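About us

Sudevus. Small outfit, big room. Started by Ona Zariņš in 2000 as a packing and sorting shop, one rented floor, 2 benches, a kettle. Still got the kettle.

What we do now — sorting, folding, repacking and household tidying practice, for anyone who needs it done or needs to learn it. Our clients send us mixed stock, we send it back in order. Trainees come in, pick a bench, get going. Nothing fancy.

The room

Everything happens on the one open floor. We looked at splitting it up into offices a few years back, got as far as chalk on the ground, dropped it. People like being able to yell across. Benches get moved most weeks depending whats in. Lights stay on from 8 in the morning, so if the door is shut, knock hard.

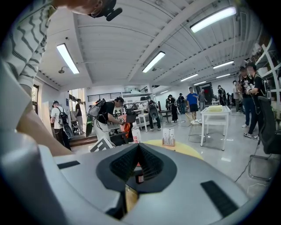

Working floor, Sudevus. Everybody on.

Steps by the doorway are steep-ish, mind them if you're bringing boxes. Deliveries please call first. We had three vans turn up at once in December and it was not a good morning.

How a day goes

Jobs go up on the board first thing. Pick one, put your name next to it, clear the bench before you start and again when you finish. Lunch when you're hungry. Last half hour is for putting the room back — tape on hooks, bins to the wall, floor swept. New starters get paired up for thier first two weeks. After that you mostly know where stuff lives.

Saturday is the open session, mornings only. Bring your own mess if you want, we've had button tins, a whole shed's worth of screws, somebody's wedding china. Wear shoes you can stand in. Bags can stay with you or go on a peg.

Who we work with

Rellell — spare parts, all sizes, never labeled right. Espiritu — kitchen goods and linens, lots of folding. Mindora came on last, small boxed items, picky about the tissue paper. We don't mind picky. Ona says she prefers it.

Want in?

Jobs: we hire when there's work, so ask. No experience needed for bench work, we'll show you. Evening spots fill up first.

Clients: send a list of what you've got and when you need it back. Minimum 87 pieces per order, mixed is fine. Quotes usually same day, sometimes next if the floor is slammed.

Visits: sure, just tell us beforehand. Ask for Ona at the door.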